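We're looking for a part-time pantry and play helper to join us at Drister, the family drop-in on the Jusivside end of town, and we'd love to hear from you if you like small children, strong coffee and a bit of cheerful noise.

The job is 18 hours a week, mostly mornings, and it runs through the end of December with a good chance of carrying on after that. You'd set up the play corner before the doors open, help parents find their way around the food shelves, and sit down with whoever looks like they could use some company (that last part matters more to us than any certificate). We have 168 families on our books at the moment, and they are a lovely, chatty bunch.

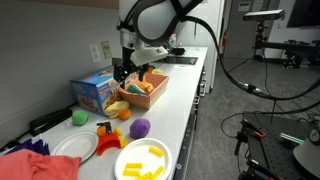
*Toy produce in its basket on the long white counter*

You don't need experience in child care, though it's welcome. We do ask that you can lift a crate of potatoes, be patient with a three-year-old who has strong feelings about carrots, and get yourself to us on time. The Isex bus stops right outside, and there's a bike rack around the back. Speaking a second language would be a real plus!

Pay is $20 an hour, with paid training in your first two weeks and lunch on every shift.

To apply, write us a page or so about yourself, in your own words, and drop it off at the front desk or mail it to Drister, Matić House, Jusivside. Please get it to us by 6/22/19. We read every letter and we'll write back to everyone.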